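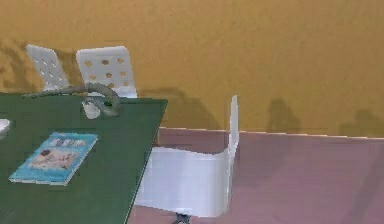
Build a practice room for your robot: randomized scenes for the spring challenge

Posted 17 February 2026 by Lena Szulc, Pallness Robotics Club

If you joined the club this winter, you've probably already made the simulated arm pick up a cube. Great! Now try changing the wall color and running the same policy again. Mine went straight past the cube and patted the table. It was a fantastic afternoon, because that failure is where this whole project begins.

This tutorial walks you through building a small room, putting a few things on a table, and then shuffling colors, shadows and positions so your policy gets used to variety. You need the club's scene builder (we call it Herko), a laptop that can run it, and an evening. If you've done the cube exercise you know enough Python.

Before you start

Pull the latest version of the club repository and open the folder called rooms. Copy the starter file and give it your own name. Please don't edit the starter directly — Szymon Gajewski has rescued it twice already this term and he deserves a rest.

Run the starter once without touching anything. You should get a plain gray room with a plain gray table. If the window opens and closes right away, your graphics driver is the usual suspect, and there's a note about it in the club channel.

Step 1: Put up the room

Start with the floor and walls. A corner with a long stretch of wall is plenty for tabletop work. Set the floor first, then place each wall so its bottom edge touches the floor exactly. If you leave a tiny gap you may get a bright line where they meet. A pale seam like the one in my yellow-walled room is fine for training, but a gap wide enough to see through will let the background color leak in and change from run to run.

Give the floor and the wall separate material names, even if you want them to match for now. In Step 4 you'll be changing them independently, and if they share a material they'll change together. I made that mistake and spent an hour wondering why my randomizer only liked rooms that were one color all over.

Step 2: Add the table and chairs

The table is the one piece of furniture your robot cares about, so get its height right before anything else. Measure from the floor to the top surface and check it against the arm base in your config file. Everything you place later will be positioned relative to the tabletop.

Then add chairs. They do no work at all in the task, and they make a huge difference! A camera that has only ever seen a table alone in a void gets confused by ordinary rooms. I used white chairs with perforated backs, and I love them for this: the mustard wall shows through the holes, so when the wall color changes, part of the chair changes too. That's the kind of detail a real room throws at you all day long.

Push a couple of chairs in behind the table and leave another out to the side. Watch for overlap. A seat may reach under the table edge, but it mustn't pass through the tabletop or the legs. Turn on the collision view and look for red. If you see any, slide the chair outward a little at a time until it clears.

Step 3: Set out the objects

Now the fun part. The spring task is "pick up the book," so you need a book, plus some clutter. My table has a light blue one lying at an angle near the front, with a bent gray tube toward the back.

Flat objects like books are hard. The arm has to find an edge, and there isn't much of one. Place your book flat, rotate it a bit, and let the physics settle before you save the scene. If it trembles, it's slightly sunk into the table; raise it by a hair and try again.

The cover texture can be small. Mine is low resolution, to the point that the title can't be read, and the policy doesn't care. What it does need is contrast with the table. Blue on dark green works well for a first scene. Save the green-on-green version for when you're feeling brave.

Curved clutter needs a closer look. Herko wraps a simple collision shape around everything by default, and on a looped object that shape fills in the hole. Choose the detailed collision option for anything with a gap in it. It runs slower, but otherwise a finger can bump into what looks like thin air. If part of the object hangs over the table edge, as the loop on mine does, watch it through the settling phase and make sure it stays put.

Step 4: Randomize

Open the settings block at the bottom of your file. There are 4 groups you can vary: materials, lights, object poses and camera. Turn them on one at a time, in that order.

Materials first. Give the wall, floor and table a list of colors each and go bold. A yellow wall with a dusty pink floor would be quite a choice for a real living room, and it's excellent training data.

Lights next. Move the main light between runs and let the shadows fall where they like. Shadows of chairs on a wall can look an awful lot like objects, and you want your policy to meet plenty of them before the challenge does it for you.

Object poses come third. Keep the book within reach of the arm. Miłosz Lis wrote a small helper called reach_check that throws out any layout where the target is too far away, and you should call it every time.

Leave the camera until last, and keep the range small. Tilt it a few degrees, shift it a little. If the target isn't in view at the first step, reject the layout and draw again.

Step 5: Generate and check

Generate 800 layouts for your first batch. Before you train on them, flip through a good handful by eye. Look for books floating, chairs inside tables, and rooms so dark you can't find the table at all.

Then train overnight and test on a room with colors that aren't in your lists. Keep that test room out of your training folder! If the results are poor, go back to one group of settings and find out which change hurt. Once things look steady, move up to 2,000 layouts.

Common problems

The wall flickers: two surfaces are in the same spot. Delete one or move it back slightly.

Every room looks the same: your random seed is being reset inside the loop. Move that line above it.

The arm reaches for a shadow: you need more lighting variety, and possibly more patience.

Bring it along

We're running scene swaps through March, where your policy has to work in somebody else's room. Teams of up to 3 are welcome. Put your scene file in the shared folder with your names in the header, and add a note on which settings you turned on. Questions about scoring go to Waldemar Szewczyk. Questions about weird furniture can come to me — please send weird furniture!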